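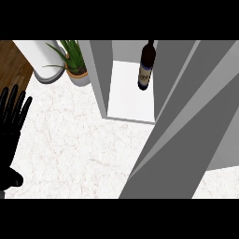
Marble to wood floor transition on a curve – expansion gap and height difference

Posted in Flooring, 10 Dec 2023
Viewed 525 times

Kornél Kelemen

I am planning a floor where polished marble tile in the hall meets solid oak in the living room. The line between them is to be a curve, not a straight threshold. The curve is a simple arc, 9 feet long measured along the line, with no reverse bend.

The slab is concrete on grade, poured 28 years ago, and has no visible cracks in the part I have uncovered. The tile is 3/8 inch thick. The oak is 3/4 inch tongue and groove, and the boards will run lengthwise into the curve, so most of them end on it at an angle.

Three things I can't settle from the product sheets:

The tile supplier (Plirnmont) says to leave a "movement joint" where tile meets another material but gives no width for a curved joint. The wood supplier says 1/2 inch of expansion space at all vertical surfaces. A 1/2 inch gap filled with something flexible along a curve in the middle of an open floor is going to look bad, and I would like to go smaller.

The finished heights do not match. With glue and thinset I get the wood standing about 1/4 inch above the tile.

I do not know whether to cut the tile first and scribe the wood to it, or the other way around. I own a router and a small wet saw. I can rent a rail saw.

I don't want a T-molding over the top. Has anyone done this with a flush metal strip?

Erzsébet Gulyás

I have laid both materials for a living, mostly wood. Taking your points in a different order.

Height first, as everything else depends on it. Do not try to fix 1/4 inch at the joint. Raise the tile side. If the slab is flat, an uncoupling membrane takes up 1/8 inch and you want one under marble on an old slab in any case. The rest you make up with self-leveling underlayment poured over the tile area before the membrane goes down. Check the minimum pour thickness on the bag. Some products can't go thinner than 1/8 inch and others need 1/4 inch, and with the second kind you will have to skip the membrane or accept that the tile ends up proud. Work it out on paper with actual thicknesses. Measure the tile with calipers at several corners. Natural stone sold as 3/8 inch is often slightly over or under.

Set a dam along the curve when you pour. A strip of thin hardboard bent to the line and held with dabs of hot glue is enough. Seal the bottom edge with caulk or the underlayment will run beneath it.

Order of work: tile first. Stone is harder to adjust afterward, and grinding marble next to a finished wood floor puts slurry into the boards. Make a full-size template from 1/4 inch MDF. Draw the arc with a trammel, cut it, and fair the edge with a long flexible sanding board until you can run your thumb along it without feeling a flat. This template is used for both materials, so keep it somewhere dry and don't lend it out.

Mark the tiles from the template, cut close with the wet saw using a series of relief cuts, then grind to the line with a diamond cup wheel or a drum. Ease the top edge very lightly with a hand pad. A heavy bevel will show as a dark line.

Flush strip: yes, it works. Use a flexible profile with slots cut into the anchoring leg. The leg goes under the tile, in the thinset. Brass bends more easily than stainless. Get the height of the profile to match the tile, and bend it against the template before you install it. Don't expect to bend it in wet mortar.

Then run the wood. Let the boards lie wild over the curve, glued down except for the last few inches, and rout them to the line with a guide bush running along the template offset. Take it in several shallow passes. Climb cutting on the board ends will tear out, so pay attention to direction. Finish gluing the ends after the cut and clean the dust out of the gap.

Gap width: wood moves across its width and hardly at all along its length. Where your boards meet the curve end-on, 1/8 inch is plenty. Toward the end of the arc where the boards run more nearly parallel to the line, the movement is across the board and you need more. A glue-down floor moves less than a nailed one, but it moves. I would keep 1/4 inch for the whole length so that the line looks even. Fill it with a flexible sealant over backer rod, in the color of the wood and not the color of the stone.

Test the slab for moisture before you buy any oak. In February the air indoors is usually at its driest, so boards laid then will be at their narrowest, and you should allow for them getting wider in summer.

Dexter Whitfield

We used cork strip for ours. Just push it in. Comes in a roll, you sand it flush and put finish over it. Looks fine.

Csaba Simon

Cork is acceptable for the straight parts, but on a tight radius the thicker strips crack on the outer face when bent. Steaming helps a little. It also takes floor finish unevenly, so test a piece.

I agree with most of what Erzsébet wrote but would add two points.

Slab age does not tell you anything about moisture. A slab on grade without a vapor barrier will pass moisture for as long as it exists. Use in-slab humidity probes and not the taped plastic sheet. Put at least one probe close to the joint.

Second, check the radius before you order the profile. Each one has a minimum bend radius listed by its maker, and the figure for an inside curve may differ from the one for an outside curve. I had a length of Dalta brass strip that kinked at two slots. The radius was within the limit, but I had bent it in one go over my knee. Going along it in 5 light passes against a form gave a clean arc on the replacement.

Kornél Kelemen

Thanks. Calipers give 0.39 inch on most of the tiles, so the tile side needs slightly less build-up than I had figured. I will go with the membrane and a thin pour. Probes are ordered.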